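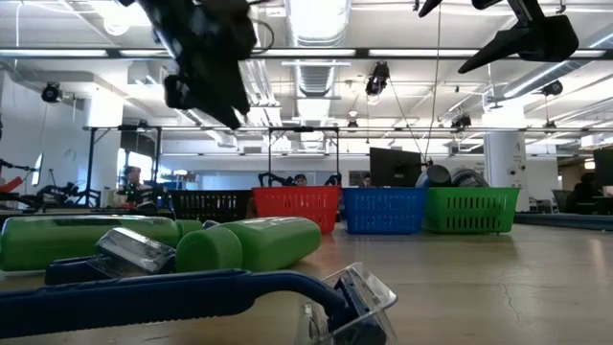 The result Marilou Navarro had been asked to defend was one number. Her method had sorted 1,000 objects with 482 mistakes, and the old method had done better.

She read the line again at her desk at Ronden and then took the laptop downstairs. Quiambao was eating noodles out of a cup by the window.

"Did you see it?" she said.

"I saw it."

"It was supposed to go the other way."

He put the cup down. The idea had been hers, from May. The old policy learned from clean demonstrations, where a person steered the arms and every object went where it should. Hers added the bad ones. A person let the gripper miss, then brought it back and tried again. She had called it Retar, a name left over from a folder, and it had stuck. They had 80 of these recoveries and more than 1,162 clean runs to go with them.

"Show me the mistakes," Quiambao said.

She hadn't looked at them. She had looked at the total, closed the file and gone for a walk. They sat down on the floor with the laptop between them and started with the first one.

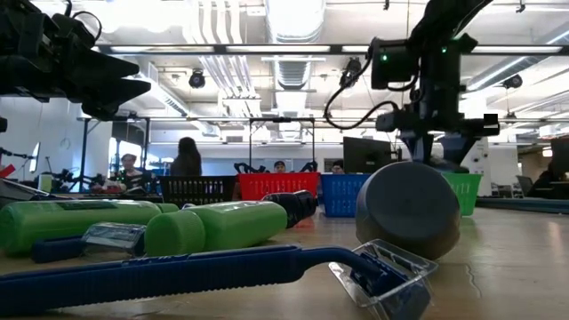 The trouble was in how a mistake was scored. Markden had written the scoring script two years before, for the old policy, and it marked an object wrong the first time the fingers closed on nothing. It did not wait to see what came next. Marilou played the third run twice. The table had razors on it, green bottles on their sides, and a gray bowl tipped over near the right arm, with the four baskets behind. The right gripper came down on the bowl, closed, and slid off the rim. The script wrote a failure. Then the arm backed up, turned its wrist and took the bowl properly, and carried it to its basket.

"That's a success," Quiambao said.

"It's a slow success."

"How many like that?"

She didn't know. They watched until the lights in the hall went off. Some runs really were failures. In one, the left arm picked up the same bottle and dropped it until the time ran out. She wrote that one down too.

At nine she called Markden, who had left for another job and was putting his daughter to bed.

"I always meant to fix that," he said.

"Can I change it?"

"You'll have to rescore the old one the same way."

"I know."

"It might go up too."

"I know," she said.

She changed four lines, started both sets over from the beginning, and went to find her coat. Quiambao was still on the floor, watching the arm drop the bottle.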